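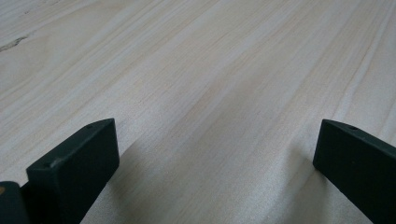

**Figure 1.** Pale wood surface with the grain running diagonally.

### 4.2 Turnout and the tenants' vote in Ellier

The council election in Ellier was held on the same day as a ballot of public housing tenants on the transfer of their homes to Graver, a private housing association. We expected the ballot to raise turnout in wards with many tenants. It did so in Restrepo ward, but not in Nonoteo, where the share of tenants is close to the same.

Interviews help explain the gap. In Restrepo, party members knocked on doors for 15 days and talked mainly about rents and repairs. In Nonoteo the local party was split over the transfer and put out a single leaflet that took no side. Several tenants there told us they did not know which candidates opposed the sale. One said she had voted in the ballot and left the council paper blank.

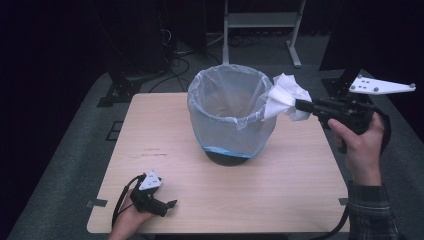 **Figure 2.** Table with a lined wastebasket; a tissue is held at its rim with a hand-held gripper.

Party loyalty was weaker than we had assumed from earlier work (Furtado and Kashyap). Of the 100 tenants interviewed, 90 said they had voted for the same party for most of their adult lives, yet many of these described the habit as something they were ready to drop. Younger tenants spoke more about the housing question than about any party.

Two limits should be noted. Interviews were done by 2 researchers who worked in different wards, so differences in how questions were put cannot be ruled out. The interviews also continued into August, after the result of the ballot was known, and some answers may reflect it. Section 4.3 takes up the postal vote, which we treat separately.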